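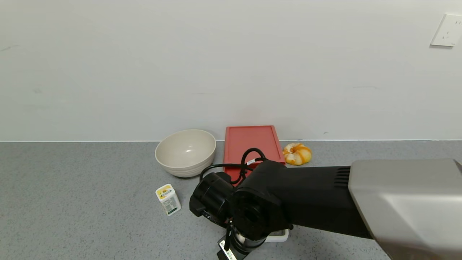
One reader in Vemwood wrote to ask whether a sourdough starter really needs feeding every single day, because she was going through flour faster than she could carry it home and was close to giving up. Please don't give up! A starter that lives in the fridge is perfectly happy with a feed once a week, and plenty of ours go longer than that.

Your letters about starters have been the best part of putting this newsletter together. When we offered dried flakes of the Nikolaidis starter last fall, we thought a few dozen people might want some. We have now mailed out 641 envelopes, and the replies keep coming — loaves with huge holes, loaves with no holes at all, a very good batch of pretzels from Sorkovcombe, and one pizza crust that was eaten before anyone could write down the recipe.

So, the weekly routine, for everyone who asked. Take the jar out in the evening. Stir it, spoon out all but a tablespoon or so, then add equal weights of flour and water. Leave it on the counter until it has puffed up and smells a bit like yogurt, then put it back in the fridge. If there's gray liquid on top, stir it in or pour it off, either is fine. Pink or orange streaks are another matter, and that jar should go in the trash.

The part you spoon out makes wonderful crackers. Mix it with a little melted butter and salt, spread it as thin as you can on parchment, and bake at 325 until it snaps. Sesame seeds are great on these (I put them on everything, so take that as you will). It also goes into pancakes, and it keeps in the fridge for a week if you want to save up enough for a big breakfast.

Several of you asked about flour. The Tradard whole rye is back at the Vemwood store in the small bags, and a spoonful of it mixed into your usual white flour will wake up a sleepy starter like nothing else I've tried. Rye starters get thick and sticky, so add a splash more water than you think you need.

We still have flakes to give away, and it would be lovely to get past 2,000 envelopes one day. Send a stamped envelope to the usual address and write STARTER on the back flap. The instruction sheet has been rewritten with your questions in mind, and the print is bigger this time.

Next issue: bagels, and what to do when they sink.

Posted 2021-03-23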